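Lists > Handset Partners > August > Re: Wakerano firmware schedule

To: Handset Partners list
From: Nimham Device Support
Subject: Re: Wakerano firmware schedule

Dear subscribers,

Thank you for the questions received after our last notice. The point raised most often is the one quoted below.

> Lotetti stocks both versions of the Wakerano phone. Will the
> update reach them at the same time, or should our stores
> expect a gap? Customers are asking about the battery
> reading, and we would like to give them one answer.

The two versions will be updated separately. Phones sold unlocked will receive build 141 first. Phones sold through carriers will follow within 31 days – the carriers carry out their own testing, and we do not control the length of it.
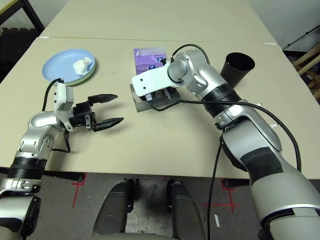

2 min read

The battery reading is corrected in both builds. The trial group consisted of more than 3,000 phones, and 13 of them needed a second restart before the correct percentage was displayed. Stores should advise customers to restart once after installing and again if the figure still looks wrong.

The Nair smartwatch is not covered by this schedule. It will continue to pair with phones on the older build, although message previews may be shortened until the phone is updated.

Partners who wish to change their update contact should reply to this address by the end of August. Please include your store code in the subject line.

Regards,
Nimham Device Support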